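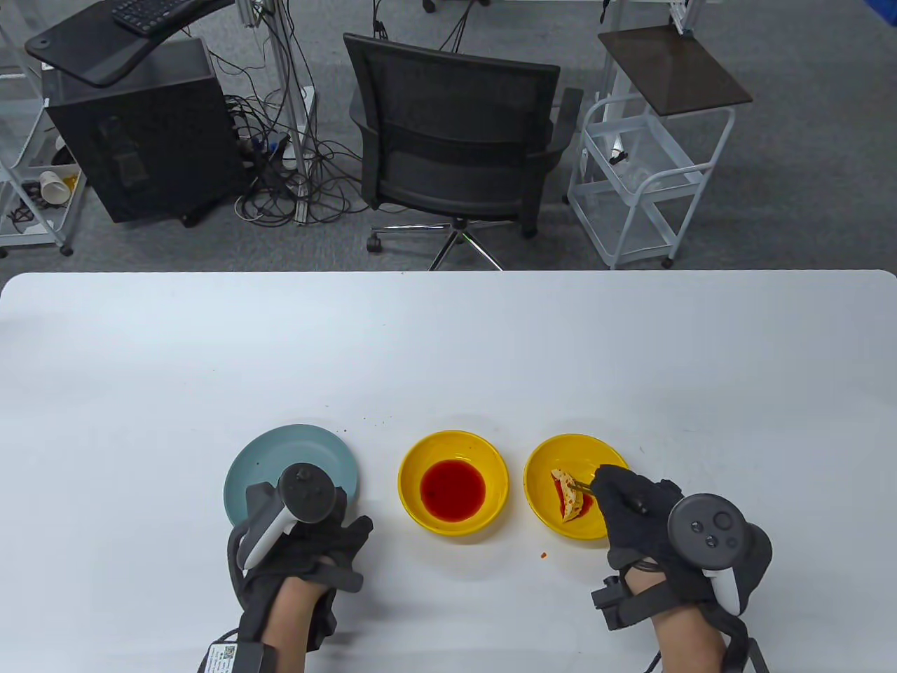
Dumpling, tweezers, two yellow bowls and a controller strapped to each hand.

So you've got a folder of tabletop demos and your controller poses don't line up with your video. Been there! I spent most of a Friday blaming the network before I found it was just clocks, and this is the fix I use now in Camance, our little replay tool.

First, open one take and plot wrist speed from the controllers. Then plot image motion from the head camera on the same axis. You want a sharp move both streams can see – I tap the table 2 times before every take, and those spikes are easy to find.

Slide the pose track until the spikes sit on top of each other. Mine is usually off by some 20 milliseconds, and it stays put for the whole take unless a camera drops frames. 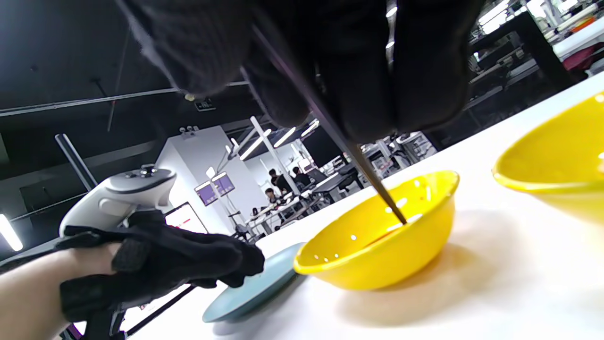

Save that number as the offset in the take's config, not in the global one (I did that once and had to redo 21 takes). If you have a second camera, give it its own offset, even when it's the same model.

Now hit replay and watch the thin tools, like chopsticks or tweezers. If the drawn tip runs ahead of the real one, nudge the offset and replay again. Still drifting by the end? Check the frame timestamps for gaps, split the take at the gap and align each half separately.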